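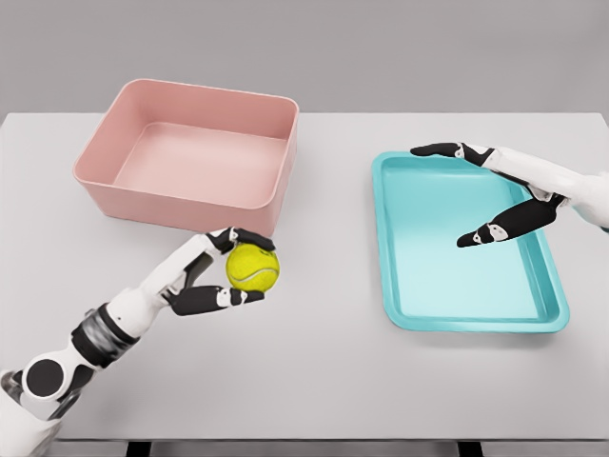 What is the difference between a fixed cost and a variable cost?

A fixed cost stays the same over a set period no matter how much the business makes or sells. A variable cost goes up and down with output.

Unit 2 notes, Introduction to Small Business Accounting
Instructor: Aitana Collado

Rent, insurance and a yearly software license are fixed. Flour in a bakery is variable, and so are packaging and card fees. Some costs are mixed. A phone plan with a base charge plus a charge per call has to be split before you can use it in a break-even problem.

Contribution margin
Price per unit minus variable cost per unit. This is the amount each sale leaves to cover fixed costs. After fixed costs are covered, it becomes profit.

Break-even point
Fixed costs divided by contribution margin per unit. Always round up to a whole unit.

Worked problem
Plormont Candles has fixed costs of $3,057 a month. Each candle sells for $30 and has a variable cost of $3. The contribution margin is $27. Dividing 3,057 by 27 gives 113.2, so the shop must sell 114 candles to break even.

Common mistakes
Using total revenue in place of contribution margin. Mixing a monthly cost with a yearly one. Treating the owner's loan payment as a variable cost since it "feels" different each month.

For next time
Read the Gakik case and sort its costs into fixed, variable and mixed. Bring your worksheet to class. The unit quiz is in July and covers both sets of notes.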